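Notebook, laundry cell, Mandside flat
November, started 14:20
Present: me (Yen-ting), Gert Buthelezi until 16:00

Fault: the right gripper lets go of the basket handle during the lift.

Gert called me because the night program stopped again with "grip lost, right". It was the third stop with the same message, so I decided we do not restart any more before we understand it. The basket tipped to one side on the last stop and came down hard from a small height. No damage to the floor. But with a heavy wet load this could be a foot or a finger, so I write it as a safety matter and not only as a nuisance.

What we did first:
- emergency stop tested before and after, both good
- speed limit set to 17 percent for the whole afternoon
- nobody inside the tape when the arms have power (Gert had the stop button, I had the laptop)
- test load is the red and white clothing, the same for all runs

Then we repeated the approach and the grip step by step, with a pause after each step so that I can read the values.

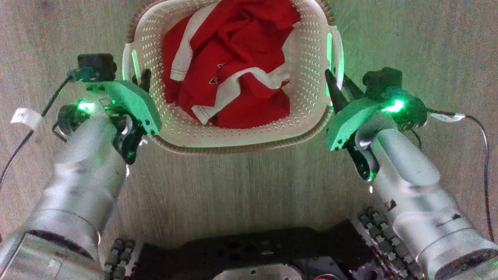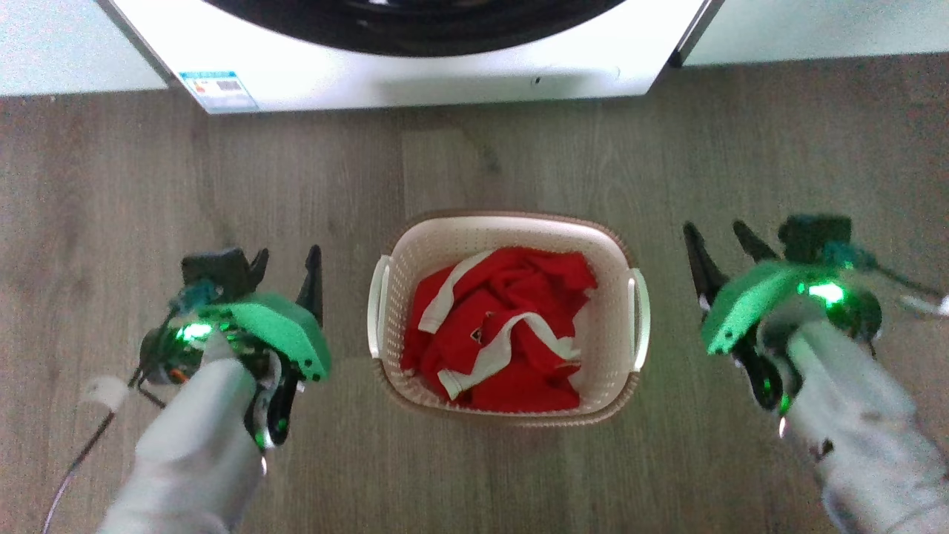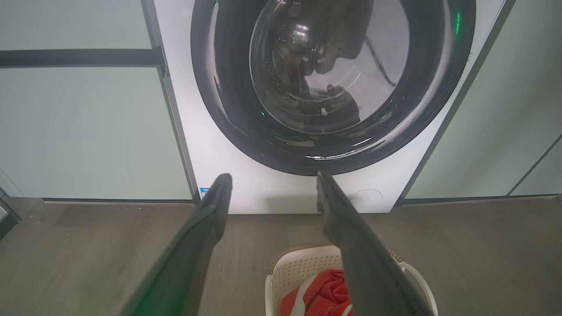 The red and white test load in the basket, all three.

Out of 11 slow lifts, four failed, always the right side. Left side never. The left finger force is stable from the first contact. The right one goes up normally, stays for a short time and then falls in two steps. In the log the fall comes 300 ms after the arm starts to rise, or very near to this. The controller still believes that the fingers are closed, because the position value does not change. Only the force value changes. So the alarm comes late, when the basket is already hanging on one handle.

My first idea was the calibration of the right wrist camera. I checked it against the old values from Virnport and the difference is too small to explain anything. I lost almost one hour with this.

Second idea was from Gert and I think it is the better one. He asked if the pad on the inner finger can turn. We switched off the power, locked it, and he moved the pad by hand. It turns a little. The left one does not turn. The screw behind it was not fully tight and I could not find any thread lock on it. In the maintenance sheet the pads were changed at cycle 136 by Xaba, and the line for the torque check is empty. I do not want to blame, the sheet is easy to read wrong, the box is on the second page.

Done today: screw cleaned, thread lock, tightened to the Kirnora table value, marked with paint pen. Same for the left side, also if it was good. It must cure until tomorrow, so no lifting tonight. I put the paper sign on the cabinet and took the key with me.

Still open:
- repeat the slow lifts after curing, same load, same speed
- alarm must look at force, not only at position. Gert writes the change, I review it
- the lift should wait after closing, and stop if the force is falling before the basket leaves the floor
- torque box to the first page of the sheet
- ask Xaba if other pads were changed on the same day

Not clear to me: why the force falls in two steps and not in one. Maybe the pad turns and then the handle slides. Gert thinks it is only the filter in the log. I will save the raw data of the next run, then we can compare.

Power off 17:35, key in my drawer.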